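August 25, 2024
Định Từ and Ye-rin Seol

4. Results: how long people keep clothes, and why they stop

4.1 The sample

We had 595 diary entries to work with after cleaning. An entry is one garment leaving regular use, whatever that meant to the person writing it: thrown out, given to a cousin, cut up for rags, pushed to the back of a drawer. Entries came from 29 households, all in Valtbridge or the two bus lines that run out of it toward Goh. Of the 595, there were 488 with a usable reason attached. The rest gave a date and a garment and nothing else, or a reason we could not read. We kept those in the counts by garment type and dropped them everywhere else.

Households filled in the diary themselves. No scanning, no app. A paper booklet, one line per garment, with a box for "why" that turned out too small (people wrote up the margins, and one household stapled in extra sheets). We would make the box bigger next time.

Socks and underwear were left out from the start. Shoes too. School uniforms are in, which we argued over, and which probably pulls the numbers for children toward "outgrown" more than it should. See 4.4.

4.2 Reasons given

Coding was done by both authors separately, then compared. Most disagreements were over "tired of it" versus "doesn't fit right." People use these loosely. A skirt that is "wrong now" could be either. Where we could not settle it we asked the household, and where the household did not remember we marked it mixed.

We ended up with five groups of reasons: fit, damage, looks, feel, and trouble. The first three are familiar from earlier wardrobe work and behave the way you would expect. Fit leads for children by a long way. Damage leads for work pants. Looks matters most for things bought for one event.

Feel covers itch, stiffness, static, seams that rub. It is a larger group than we planned for. Several people wrote at length about a collar. Wool blends come up again and again, mostly after a hot wash, and the complaint is nearly always the neck or the cuffs and not the body of the garment.

Trouble is our own label and needs some explaining. It holds every entry where the garment was fine, fit fine, looked fine, and still stopped being worn on account of the work it made. Needs ironing. Has to be dried flat. Cannot go in with the towels. Slides off the hanger. Takes up half the shelf. Nothing wrong with it, one booklet says of a long cardigan, I just don't want to deal with it.

Trouble entries skew toward knits and toward households with less drying space. Two flats in the Bumon buildings gave us more of these than all the detached houses together. Those flats have a shared line and no balcony, so anything that must dry flat dries on a bed, and then the bed is out of use till evening.

4.3 Storage as a cause

We did not set out to look at storage. It came up in the follow-up visits in October, when we went back to ask about missing reasons, and people kept opening cupboards to show us.

The pattern is simple enough. Things stored in a pile get worn from the top. Whatever sinks to the bottom stays there, and after a season or so it gets written down in the diary as finished with, even when it has hardly been used. Hung garments do not sink in this way, though they get crowded to one end of the rail and much the same thing happens. Several people found garments during our visit that they had already entered as given away. They had not been given away, they were under something. We corrected those entries.

Bulky knits do worst. They should not be hung (shoulders stretch, every household knew this) so they go in the pile, and being thick they bury more of what is under them. A sweater folded in half is a different object on the shelf from a sweater folded in thirds and then over again. The first slumps and sheds its sleeves. The second stands up, more or less. Most people fold on the bed, on top of whatever cover is there, and stop as soon as the thing looks like a rectangle. Figure 1 has a garment at the in-between stage, top turned back over the body, label still showing.

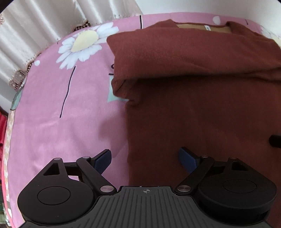 Figure 1. Partly folded garment on a flowered bedsheet.

Kokavach, reading a draft of this section, objected that storage cannot be called a cause at all, that a sweater at the bottom of a pile is there because somebody already liked it less, and that we had the arrow pointing backward. A fair point and we can't rule it out with diary data. Liking and position surely feed each other. What we can say is that in the entries corrected during visits, several garments went straight back into use once they were found, and the owners wrote things like "forgot I had this" and "why was I not wearing it." That does not sound like dislike. But it is a small group, and being visited by two people with clipboards may make anyone fonder of an old sweater. We have changed "cause" to "contributing factor" in the abstract and left the heading alone.

The same note asked whether drawer depth was recorded. It was not. We have a rough sketch of the main storage spot for each household and no measurements, so deep drawers and open shelves are lumped together here. They shouldn't be. A deep drawer hides everything but the top layer, and a shelf at least shows the edges. Upright folding, where each item stands on its edge, was in use in only a few homes and always by one person for their own things. Not enough to compare.

4.4 Limits

Uniforms, already mentioned. Taking them out weakens the fit group for children but does not change the order.

Diary fatigue. Entries thin out badly in the second half. Some households plainly filled in several weeks at one sitting, same pen, same slant, and for these the dates mean little. Reasons may be fine, we have no way to check.

One person usually kept the booklet for everyone. So a teenager's jeans are described by a parent, and "he doesn't like them" is doing a lot of work in the coding. Where the owner was home during a visit we asked directly, and the answer changed often enough to worry us. The jeans were too small, he just hadn't said.

We also have no good handle on cost. The booklet asked for price when known and hardly anybody knew. Gifts and hand-me-downs make up a big share of the knits in paticular, and it is possible that the trouble group is partly a gift group, clothes no one chose being clothes no one wants to dry flat. Worth a seperate look with a booklet that asks who picked the item out.

Last, climate. Valtbridge is damp for much of the year. Drying indoors is slow there and flat drying slower, and a household in a dry town with a yard might report almost no trouble entries at all. The results on piles should travel better than the results on drying, but we would want a second site before saying so in print anywhere but here.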